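Second touchscreen monitor sends touch input to the wrong display after sleep

Posted by Jummai Nwankwo
December 5, 2019
Tags: touchscreen, multi-monitor, Windows 10, USB

I have a Collon all-in-one with a built-in touch display (the panel on the stand) and a second touch monitor, a Stikia 22-inch, connected over HDMI for video and USB for touch. Both work correctly after a cold boot. Touching the Stikia moves the pointer on the Stikia, touching the built-in panel moves the pointer on the built-in panel.

After the machine wakes from sleep, touch on the Stikia is mapped to the built-in panel. If I tap the top left corner of the Stikia, the click lands in the top left corner of the main screen. Touch on the built-in panel still goes to the right place. Pen input on the main panel is not affected.

What I have tried so far:

Ran the Setup option in Tablet PC Settings and assigned each screen again. It works until the next sleep.
Reinstalled the touch driver from the Stikia disc.
Swapped the HDMI cable.
Set the Stikia as the main display. The fault is the same, with the clicks still going to the built-in panel.

Windows 10, version 1903, all updates installed. The USB cable from the Stikia goes into a powered hub along with a keyboard and a card reader. Sleep is set to 42 minutes on mains power. I would prefer to keep sleep turned on. 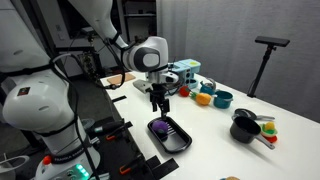
One more detail that may help. In Device Manager, under Human Interface Devices, I see two entries named HID-compliant touch screen. After waking from sleep there are still two, but the location shown on the General tab for one of them has changed from Port 2 to Port 5. I don't know if that is normal for a hub.

Danjuma Iyamu

Update the graphics driver. I had something like this on a Trindade laptop with an external screen and a new driver fixed it. If that does not help, turn off fast startup.

Omolara Mohammed

The port change in your last paragraph is the cause, or at least it is the part to fix first.

Windows stores the link between a touch digitizer and a display using the device path of the digitizer. The device path includes an instance ID. If the USB device reports a serial number, the instance ID is built from that and stays the same wherever the cable is plugged in. If it does not report one, the ID is built from the port it is connected to. Many low-cost touch controllers have no serial number. When the location changes, Windows treats the controller as a new device, finds no stored link for it, and maps it to the default display. On an all-in-one that is often the internal panel, whatever you have picked as the main display.

A device should not change ports on its own. Some powered hubs are two smaller hub chips in one case, and if they come back in a different order after sleep, the reported location can move.

Do the following in order.

Unplug the Stikia USB cable from the hub and connect it directly to a port on the back of the computer. Use that port from now on.

Open Device Manager, select View, then Show hidden devices. Under Human Interface Devices, remove any grayed-out HID-compliant touch screen entries. Leave the active ones alone.

Restart. Open Control Panel, then Tablet PC Settings, and select Setup. Choose touch input. When the prompt appears on a screen, tap that screen. Press Enter to skip a screen that does not take touch.

Put the machine to sleep from the Start menu, wake it, and test. If the mapping holds, the hub was at fault.

If it fails again, go to Universal Serial Bus controllers, open each USB Root Hub entry, and clear "Allow the computer to turn off this device to save power" on the Power Management tab. Then run Setup once more.

A graphics driver update does no harm, but a display driver fault would not change the USB location. Fast startup applies to shutdown and has no effect on sleep.

Ekaette Lawal

Same fault here with a Flolon hub and a different make of monitor. Connecting directly to the computer fixed it. I did not have to change the power settings. My rear ports were all in use, so I moved the keyboard to the hub and gave its port to the monitor. Check the length of your USB cable before you start, mine was too short to reach and I had to order a longer one.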